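The robot budget, take two
8/6/24

So the spreadsheet is back open, and I have opinions! Last time I wrote about this I was still going back and forth between the Brimer arm and the cheaper Jolmont kit, and a few of you wrote in to tell me to just buy the Brimer already. I nearly did. Then I priced out everything that goes with it (mount, spare fingertips, the power supply they sell separately, grrr) and the arm itself came to 58 percent of the total. I had been budgeting as if it were 80.

The fingertips are what gets me. Dundon sells soft ones in packs of 5, and if you're handling anything with a sharp box corner you're going to go through them. I've put down two packs to start and a third for December, plus $100 for cables and clamps and the little bits I always forget until the night I need them.

I also made myself write a list of jobs before shopping, which I should have done months ago. Unpacking groceries is at the top. It sounds easy until you think about what's in a bag of snacks: shiny wrappers, things lying at every angle, thin plastic you have to take by the edges.
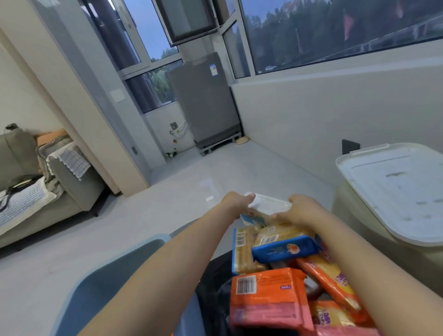
That one job changed my mind about grippers. I was all set on the basic one-size pincher, and now I'm leaning toward the wider Yusuf pair, even though it pushes the second arm into next year's money. Two arms would be lovely for floppy packages. One good arm that doesn't crush the cookies is where I'm starting.

Still undecided on the warranty. Brimer wants the extra year paid up front and Jolmont lets you add it later, so if anyone has gone through a repair with either of them, please leave a comment before I hit the order button.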